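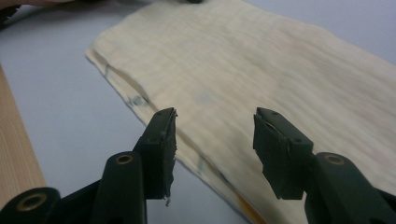 When do you swap gripper pads, and who signs it off?

I look after the hand-held grippers for our cloth folding demos and I'm trying to write a short rule sheet. At the moment people carry on till a pad falls off, then moan at me. Our pads have gone a bit ragged round the edges and I can't decide if that counts as "worn" or just ugly. Is there a proper standard, or does everyone make it up? We've done 321 demos on this set, if that helps.

Sem Koster

3 replies

Apostolos Petridis
I don't know of a standard for that, we wrote our own at Skaviser. Ours says check the pads before every session, and change both sides together if an edge is lifting or there's a thread hanging. I was strict about that last bit after a loose fibre snagged on a knit and ruined a whole morning!
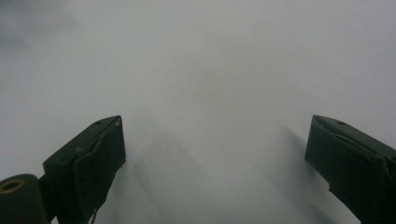
We also open and close ten times on nothing before any cloth goes down, then wipe the table. Write the pad change date in the log with your initials, otherwise you'll be arguing over it in December.

Rirnik
just glue it back down, works fine

Markico
Please don't glue over old glue, you get a lump. I go by sessions, new pads every 16, and I look at the bushings while I'm in there. Might be overkill for you. What cloth is it, mostly cotton?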